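The Well at Mimska

Leilani Strickland did not believe in the well, and she said so before her coat was off.

"It's a hole," she said. "People drop coins down holes. They'd drop coins down a drain if you put a bench next to it."

Eilif Öberg went on buttering his toast. He had lived in Mimska all his life and had been a believer for most of it, in the quiet way that some men believe in a football club. The well had cured his aunt's hearing. It had found a lost ring for the baker. Once, in a dry April, it had sung.

"Sung what?" said Leilani.

"Nobody wrote it down."

"No. They never do."

She had been sent by the Arkance Trust, which had received a letter asking for money to put a roof over the thing. The Trust liked old stones and had a soft spot for a legend, but it also liked to send someone to look first, and the someone was usually Leilani. In her time she had looked at a weeping statue (a gutter) and a haunted mill (pigeons). She had a good torch and waterproof boots, and she had never once had to write the word "unexplained".

They walked up after breakfast. The path was steep and Eilif talked the whole way. The monks had dug it, or perhaps the monks had found it already dug. A girl had fallen in and come out a day later with dry hair. Leilani asked which girl. Eilif said it was before his time. Leilani asked whether it was before his father's time as well, and he thought about this as far as the second gate and said it probably was.

The well was smaller than she had pictured from the letter. There was a low wall, an iron grille, and a tin sign asking visitors for 3 crowns, with an arrow pointing to a box.

"Who empties the box?" she said.

"I do."

"And where does it go?"

"Towards the roof."

"How much have you got?"

"1346."

She had expected him to look away when he said it, and he didn't. The roof, according to the letter, would cost 3000. She wrote both numbers in her notebook and put a line between them.

She lay on her stomach and shone the torch through the grille. She saw water, a long way down, and her own light coming back up at her. She listened for four minutes by her watch. A sheep coughed. Somewhere below, a drip fell, and then another one, with no tune in it that she could hear.

"It doesn't do it for everyone," said Eilif.

"That's convenient."

"Not for me it isn't. I've never heard it either."

She turned her head to look at him. He was sitting on the wall with his hands between his knees, and he seemed a bit surprised to have said it. 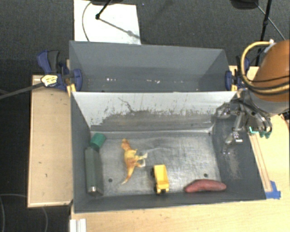 Grey metal, streaked and scuffed.

"Never?" she said.

"My wife did. Twice. She'd come down the hill with her face all lit up and I'd say, what was it like, and she'd say, oh, you'll hear it for yourself." He rubbed his nose. "So I go up. Most mornings."

"And the aunt? The one with the ears?"

"Wax, I should think. Dr Mahmoud was seeing her the same week."

Leilani sat up and brushed the grit from her front. She had a form in her bag with a box for each kind of claim, and she had meant to fill it in on the train. Healing: none shown. Sound: none heard. Source of story: local, no papers. It would take her less time than a cup of tea, and the Trust would send its usual kind letter.

"You know I can't put your wife in a report," she said.

"I wouldn't want you to."

"And a roof would make it worse, if there was anything to hear. You'd get rain drumming on it."

Eilif looked up at the place where the roof would go. It was plain that this had not crossed his mind.

"I suppose you would," he said.

She packed the torch away. She still thought it was a hole, and on the train that evening she would write that it was a hole, in better words. But her train was hours off, and the wall was out of the wind, so when Eilif moved along to make room she sat down next to him.

"Ten minutes," she said. "And then you can show me where the box key is kept."

The sheep had gone quiet. Leilani took off her hat so that it wouldn't cover her ears.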